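### 3.2 Laying out the table

I should admit that I came to this part of the study with strong opinions about wine racks. Mavis Kasprzak and I had spent most of April arguing over what makes a small carrying rack pleasant to use, and we'd got nowhere, mainly because we kept changing the table around it. So for this round we fixed the table first: brown paper over the whole top, blue tape in a grid, and everything placed by cell (Mavis did the taping, which is why the lines are straight!).
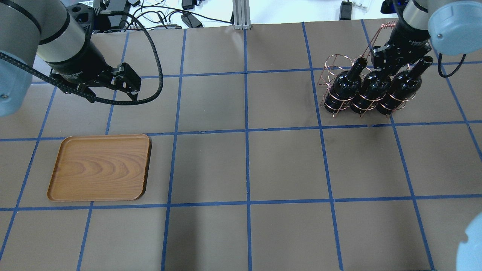 The rack is the copper-coloured wire sort, with rings for the bottles and a looped handle to carry it by. I'm very fond of it. It's light and you can see right through it, but those same thin wires give you very little to aim at when you're lowering a bottle in, and in our earlier home visits in Bondside people grumbled about exactly that. One lady told us she always filled hers from the back and wouldn't hear of any other way.

We kept three dark bottles for the whole study and stuck with them, even when Domingo Palma offered us a much nicer set from the Wimell stores. Dark glass is what most of our households had in the cupboard, and I wanted the table to feel like somebody's sideboard on a Sunday. The wooden tray is there for the same reason. People put bottles down on the way to somewhere else, and a tray is very often the somewhere else.

**Figure 3.** The rack, the bottles and the taped table.

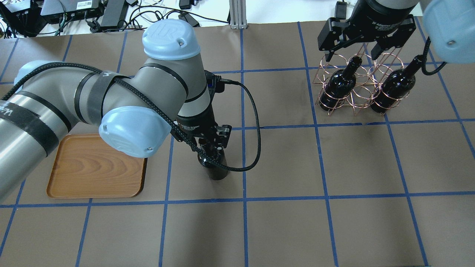 Now, the grid. Our first version (the Mbeki layout, as we called it in our notes) had no tape at all, and we described positions in words: "near the tray", "a bit behind the rack". You can imagine how well that went when we sat down to compare notes. With cells we could say where a bottle had been set down and both mean the same spot, and a tray that straddled a line could simply be written up as straddling it. We didn't mind untidy placements. Kitchens are full of them, and I'd have been suspicious of a set of notes without any.

Paper turned out to be a good choice for a duller reason: it's matt, so dark glass stands out nicely against it. It does wrinkle, and we left the wrinkles alone unless a bottle wobbled.

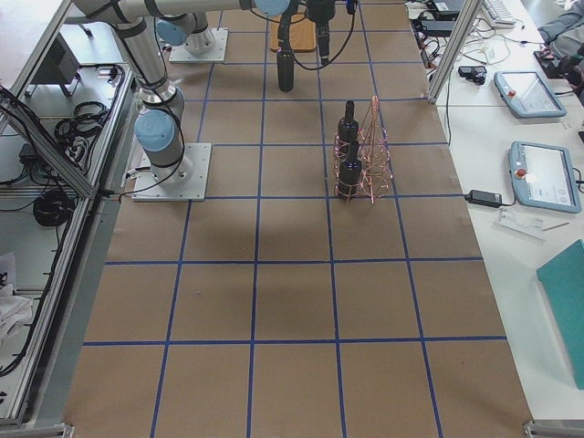
We wrote down a part-filled rack in just the same way as a full one, which Mavis had to talk me into. I'd wanted to treat anything short of full as unfinished. She pointed out that in the Wulto interviews most people kept at least one ring free, and were quite happy with it, so "finished" is really up to whoever owns the rack. Section 3.3 goes through how we scored the placements on that basis.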